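Ratilo: a listing of every act on The Bianchini Hour

README for the August release
Last edited 13 August 2021

Hello, and thank you for downloading this! Ratilo is a set of plain tables covering The Bianchini Hour, the Saturday variety contest that Brarnus made at its Detetstead studio. If you grew up with it, you'll remember the gold curtain and the dreadful brass sting whenever somebody went home. If you didn't, it was a talent show with a live band, a panel of guest judges and a telephone vote, and it was a good deal odder than that makes it sound.

We started the listing because two of us couldn't agree on which series the plate-spinning sisters were in (it was the second, and I was wrong). It has grown a fair bit from there.

What you get

acts.csv has 800 rows, one for each performance. An act that came back for a semi-final gets a fresh row each time, so please don't use the row count as a count of acts.

episodes.csv has 61 rows, one per broadcast, including the two Christmas programmes and the compilation that went out when the studio heating failed.

judges.csv lists 140 guest judge appearances. Again these are appearances and people do repeat, some of them rather a lot.

notes.txt is my own ramble about unclear cases. It's in no order whatever, sorry, but a text search usually finds what you want.

Columns in acts.csv

act_id: a number we made up. It stays the same between releases.
act_name: as spoken by the host. Where the caption on screen was spelt differently, the caption goes in act_name_alt.
kind: singer, dancer, comic, magic, animal, novelty or other. "Novelty" is doing heavy work here and we know it.
episode_id: matches the one in episodes.csv.
running_order: where the act came in the programme as broadcast.
panel_score: the total from the judges, before any bonus.
vote_place: the place in the telephone vote, where it was read out.
result: through, out, withdrawn or unknown.
source: tape, listing, cutting or memory.

How it was put together

Most of it comes from home recordings, lent by very patient people who had kept them in lofts and under beds. We watched each one through and typed as we went, then somebody else watched it again and argued. Where no recording turned up we used the listings pages of old television magazines, and after that newspaper cuttings, and after that what people remembered. The source column tells you which, and if you're doing anything serious I'd leave out the "memory" rows altogether. They're lovely to read but they do contradict each other.

Scores were the fiddly part. In the first series the judges held up paddles and the host added them up aloud, not always correctly. We give the total as he announced it, and the sum of the paddles is in notes.txt if you'd prefer that. From the third series onwards there was an electric scoreboard and life became much easier.

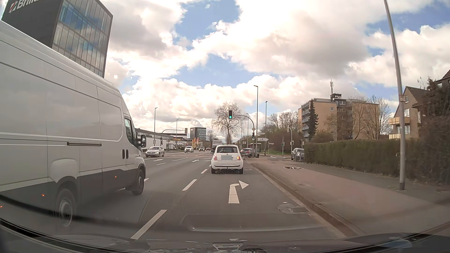
Solomiia Romaniuk wrote to us that running_order can't be trusted for the semi-finals, because those were recorded out of sequence and cut together afterwards, and that we ought to say so plainly instead of leaving it in the notes. She asked for a second column giving the order in the studio, "even if it's mostly empty, because then at least people will see there's a question."

She's quite right, and so there's a new column called studio_order in this release. It's filled in wherever we found a call sheet or where the band's changeovers make the order obvious. Everywhere else it's blank. Please don't copy running_order across to fill the gaps, tempting though it is!

Known gaps and oddities

There are 81 rows with no panel_score. Most belong to the fourth series, where the recordings we borrowed tend to start late or stop before the board came up. A blank means we don't know. A nought means the act really did get nothing, and I'm afraid that did happen (see the ventriloquist in series one).

Vote places were only read out for the top of the table, so that column is thin all the way down and you can't work out anything about the lower half from it.

Child performers are listed by act name only. If you were one of them and would like your row taken out, write to us and we'll do it without any fuss.

The spelling of the resident dancers' troupe changes between series. We've left it changing.

Using it

Do what you like with the tables, including in print, as long as you mention Ratilo somewhere. There is no video or sound in the download and we can't send you any, as the programmes themselves belong to Brarnus. We have no connection with the company beyond having watched far too much of its output.

Corrections

Send them with the episode number and where you saw it, please. A photograph of a listings page is perfect. We're still looking for the last two programmes of series four, the regional heats from Detetstead town hall, and any recording at all of the first Christmas special with its opening titles on.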